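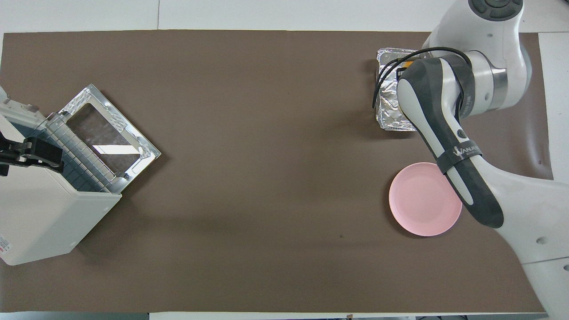 ## About the Torkia Robotics Club

The Torkia Robotics Club is the extra-curricular engineering programme of Mahuika College. It is open to all students from Year 9 upwards, and no earlier experience of programming or electronics is required. The club currently has 79 members, who meet in the Technology Block on Tuesdays and Thursdays after the end of the school day.

The club was founded by Maxine Tapsell, Head of Technology, who remains its director. Yurii Stetsiuk joined the College as robotics tutor and is responsible for the senior programme, including the arm workshop and the preparation of competition teams.

### What our students do

Junior members begin with small wheeled robots, learning to read a sensor, write a simple program and keep a proper logbook. Most spend two terms at this level before choosing a project group.

Senior members work with robotic arms on tasks taken from the home. The present project, known within the club as Numolen, concerns the kitchen. Students study how an arm may reach towards a toaster oven, handle a foil tray and set food down on a plate. Each group is given the same bench layout, with brown paper laid over the table, and must record every attempt, including those which fail. Groups exchange logbooks at the end of each half-term and are expected to comment in writing on one another's methods.

Members of both programmes are assessed on their written work as well as on the performance of their machines.

### Competition

The club enters the Hallico Schools Challenge each year. Teams of up to 8 students are given a household task and must present their solution to a panel of judges. Selection is made by Mr Stetsiuk on the basis of attendance and logbooks. Students who are not selected may attend the event as technical assistants.

### Safety

All members complete a bench safety course before working with an arm. Long hair must be tied back and lanyards removed. Ovens are used only with a member of staff at the bench, and the stop button must be within reach of a named student at all times.

### Joining and supporting the club

Applications are accepted at the start of each term. Forms may be collected from the Technology Office, Room 94, and must be signed by a parent or guardian. There is no membership fee. The College provides an annual equipment grant of £3000, and gifts of tools or components in good working order are gratefully received.

Parents wishing to visit a session should write to Ms Tapsell through the College office.

Page last reviewed: Wednesday, January 18, 2023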